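Archive Home | Lists | Threads | Search | Subscribe | Log in

Subject: Re: Voveck two-arm kit, trial period

The Stikico list wrote in May 2022:

> Has anyone had the Voveck kit on a table long enough to say
> whether it is worth the money? The sales sheet lists 244
> ready-made tasks. We would use maybe three of them.

We have it on trial until August, so I can answer part of this. We are using toy bricks for now and have not gone beyond the pick tasks. 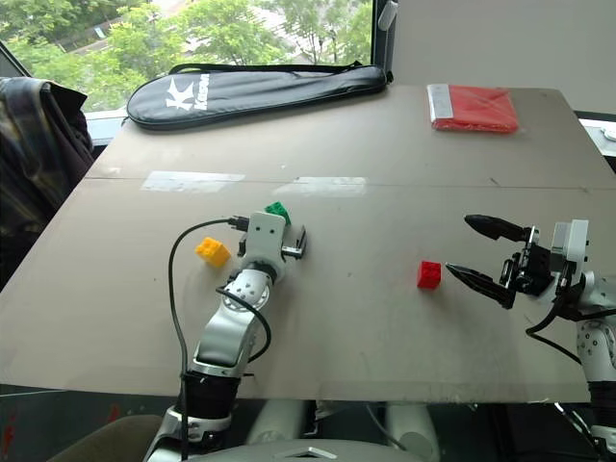

Kramer Building, Small Automation Group

The grippers are the best part of the kit. The two long pointed fingers open wide, and on a small brick you don't have to be very exact with the approach. We set up 50 picks per brick color and log each one by hand, because the export in the supplied software drops the last line of the file. Amum support knows about it and sent a workaround that I haven't tried.

Cables are my main complaint. They run outside the arms and you have to think about where the loops will go before you plan a move. I would ask for clips in the quote.

Setup took us roughly 40 minutes the second time. The first time took most of a day, mainly the licensing step. The manual is fine on wiring and thin on calibration.
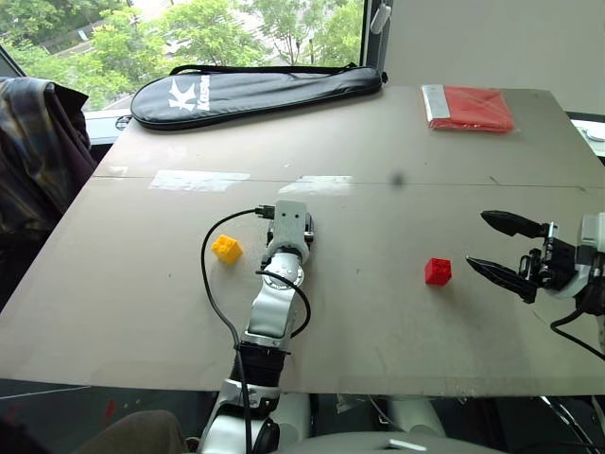 Stikico desk: Does the price you were given include the second gripper? Ours came back with one gripper in the base price and the other as an option, and the support plan was a separate line again.

Ours has both in the base price, support separate. Ask Amum for the lab bundle by name. It isn't on the sheet.

I'll post the pick log when the trial is over.

List help: contact the list owner | Copyright remains with the posters | Back to top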